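Household Contents Claims Text Collection: Data Card

Maintained by the Claims Language Office, Hosoda Mutual Insurance

Summary

The Household Contents Claims Text Collection contains written statements submitted by policyholders in support of claims under home contents and renters policies. Each record consists of a claimant statement, the item category assigned by the adjuster, the cause of loss, and the outcome category recorded when the file was closed. The collection was prepared to support the testing of software that routes incoming claims to the correct desk. It is also used in training new intake staff.

The current release holds 557 records. It replaces the earlier pilot release, which should no longer be used.

Source of the records

Statements were drawn from closed files at two regional offices, Climositz and Resisholm. The Climositz office handles mostly renters policies in apartment buildings. The Resisholm office handles a larger share of owner-occupied homes, including seasonal properties. Files still open, under appeal, or referred to legal counsel were excluded before selection.

Claimants agreed to the research use of their statements through a separate form, which was not a condition of coverage or payment. Where a claimant later withdrew consent, the record was removed and its identifier retired. Retired identifiers are not reassigned.

Record structure

Each record is one line in a tab-separated file. The fields are as follows.

record_id: a short code with no connection to the policy or claim number.
office: Climositz or Resisholm.
policy_type: contents, renters, or seasonal.
item_category: one of 12 categories, listed in the file categories.txt.
cause: theft, fire, smoke, water, breakage, transit, or other.
statement: the text supplied by the claimant, after redaction.
outcome: paid in full, paid in part, declined, or withdrawn.
adjuster_note: a short free-text note. This field is often blank.

Statements keep the claimant's own spelling and punctuation. Line breaks have been replaced with a single space. Amounts of money have been replaced with the marker AMOUNT, and dates with the marker DATE. Neither marker carries any information about the original value.

Item categories

Categories follow the schedule used in the Hosoda contents policy. Clothing and footwear form a single category, as do bedding and household linens. Items made of leather or fur are placed with clothing unless they were separately scheduled on the policy, in which case they are placed under scheduled property. Luggage is classed under travel goods, even where the claim concerns only the contents of a suitcase.

A statement that mentions several items is assigned to the category of the item with the highest claimed value. This rule was applied by the adjuster at intake and has not been reviewed for the present release. Users who require item-level labels should expect to add their own.

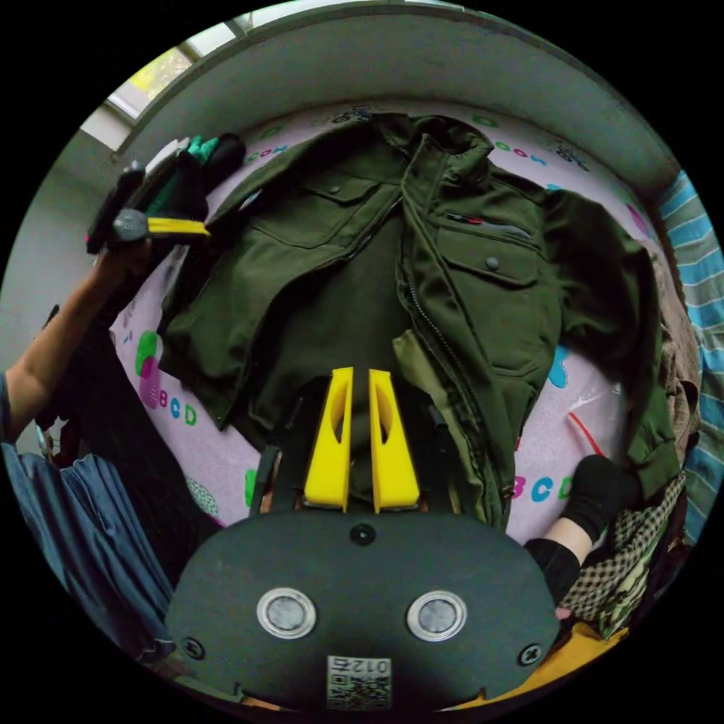
Page 2

Redaction

Names, street addresses, telephone numbers, email addresses, and account numbers were removed by the Cirkent redaction tool and then checked by a member of the Claims Language Office. Place names smaller than a county were replaced with the marker PLACE. Brand names were kept, as they are often needed to understand the claim.

Any user who finds personal information in a statement must stop using the affected record and report its identifier to the office. Corrected files are issued as a minor release.

Recommended uses

The collection is suitable for testing text classification by item category and by cause of loss. It may also be used to study how policyholders describe damage in their own words, and to draft clearer instructions for claim forms.

Uses not permitted

The collection must not be used to set premiums, to decide any individual claim, or to estimate the likelihood that a claimant is being dishonest. The outcome field reflects policy terms, deductibles, and limits as well as the content of the statement. A declined claim should not be read as a finding against the claimant.

Attempts to identify a claimant, an adjuster, or an insured property are a breach of the access agreement.

Known limitations

Almost 30 percent of the records concern water damage, a larger share than in the full claims file. Theft claims are underrepresented, as many remained open at the time of selection. All statements are in English, and those dictated by telephone are not marked separately. The two offices used different intake forms, and statements from Resisholm tend to be longer for that reason.

Coding of the cause field is least reliable where fire and water damage occurred together. Adjusters in Climositz generally recorded fire; those in Resisholm recorded whichever cause accounted for the greater loss.

Access and maintenance

Access is granted on written request to the Claims Language Office. Requests should state the purpose, the names of all persons who will handle the files, and the storage arrangements. Approved users receive the data file, the category list, and a change log.

The collection is reviewed each February. Records affected by withdrawn consent are removed at that time, and users are required to replace earlier copies with the new release and to confirm deletion in writing.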